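7th February
By the bedroom tidy-up group, Pluken project
Print this page | E-mail this page

Sweeping with two arms: notes on the planner and control code

What we set out to do. Get a robot to sweep small bits of rubbish off a bed into a dustpan, brush in one hand, pan in the other. The two arms have to agree with each other the whole time. If each one plans on its own you get a nice sweep and a nice pan pose, in different places.

The software is in three parts. Perception finds the pan rim, the bristles and the litter. The planner (we called it Haliva) picks a stroke. The controller, Saragih, runs both arms off one clock. Early version had a clock per arm and they drifted, so that went.

Getting the tools near each other is the bit that took longest. The grippers come in from opposite sides and the collision checker hated it. We had padded every link by the same margin, so any pose good enough for sweeping got thrown out. Now the padding shrinks near the tool tips and stays fat at the wrists.

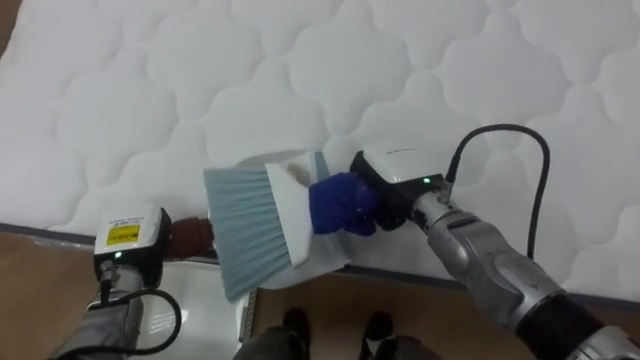 Fig. 1. Brush and dustpan close together over the mattress, both grippers in.

Cables are not in the collision model. Should be. For now we just limit wrist rotation, crude but it cut out the worst plans.

Base position next. We fix it before any arm planning starts - the gap beside the bed is narrow and searching over base and arms together was far too slow. The script tries 50 standing positions, scores each one on how much of the mattress both arms can reach, keeps the best. Takes ages the first time, then it's cached.
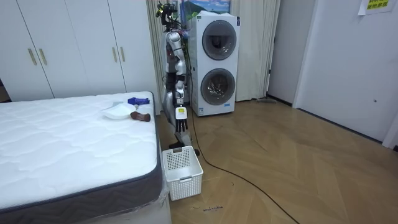 The cache is keyed on the room map, so if the map changes even slightly it all gets worked out again. We lost most of an afternoon to that. Rounding the map before hashing fixed it.

Perception. The mattress is white and quilted and the pan is white, so colour was no use for finding the scoop. We look for the light blue rim instead and fit a line to it, then work back to the rest of the pan from the known shape. The quilting also throws up false litter, the seams look like small objects in the depth data. Filter: a blob has to stand proud of a plane fitted to the patch around it, or it gets dropped. Threshold was tuned by hand on 300 frames, then checked on 1000 more. Not a proper test set, same bed in all of them.

Stroke planning is simple once you have the rim and the litter. Draw a line from the litter to the middle of the rim, start the brush on the far side, push along the line. Contact height comes from the local plane plus a small offset downwards so the bristles bend a bit. On soft fabric the offset matters more then we expected.

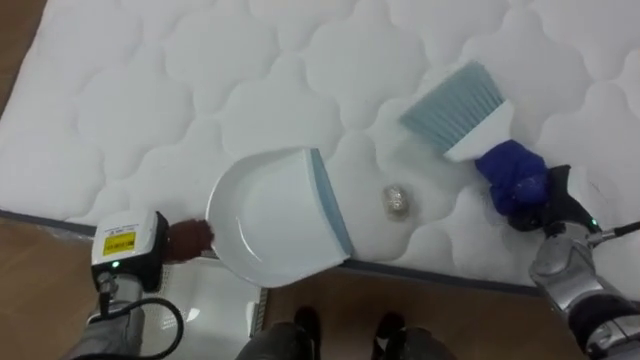 Fig. 3. Foil ball between the dustpan rim and the brush.

Logging: everything goes through Plenudmont, our replay tool. Both arm states, the planned stroke and the camera frames on one timeline. Buffer is 2040 entries and then it overwrites the oldest, which bit us when a long run failed right at the start. Needs to write to disk.

Still to do before April
- cables in the collision model, even as fat capsules
- replan mid-stroke if the litter rolls off the line
- force limit on the pan arm (only the brush arm has one)
- move the hand-tuned numbers into one config file, they are all over the placce

Code and config are in the shared project folder, readme is a bit out of date.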